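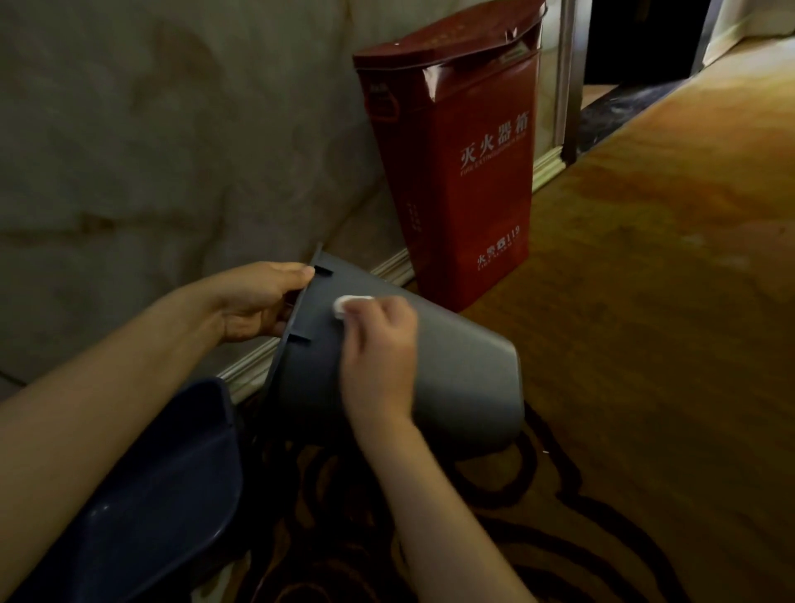

Marion Forsyth asks why the Pranier purlins on our Marnell shed carry a longer lap over the first internal support than over the rest. Short thread.

1/ A continuous purlin doesn't see the same moment at every support. With equal spans and uniform load, the first internal support gets the highest. The end span also deflects most.

2/ Two ways to deal with it. Go up a gauge in the end bays, or keep one gauge and lengthen the lap where the moment peaks. We kept one gauge. Fewer part numbers on site.

3/ Within the lap you have two sections nested, so the stiffness is higher, but don't take it as double. Bolt slip in the holes takes some of it back. Use the supplier's tested values.

4/ The critical check is usually at the end of the lap, where you drop back to a single section. Combined bending and shear, single thickness. People check over the rafter and stop there.

5/ Bolts go in the webs at each end of the lap and through the cleat. Leaving out the lap-end bolts because "the cleat holds it" gives you two simple spans touching each other.

6/ Uplift is a separate case. The bottom flange goes into compression at midspan and the sheeting doesn't restrain it. Bridging does. We have 14 lines of it on this job.

7/ Thirumalai Pisharody reran the end bays with the bridging moved toward midspan. Governing member went from 100 percent utilization to 87. No change in steel weight.

8/ Shop drawings reissued September 6, 2024. Lap lengths are on sheet 217, measured bolt center to bolt center, not end to end of the section.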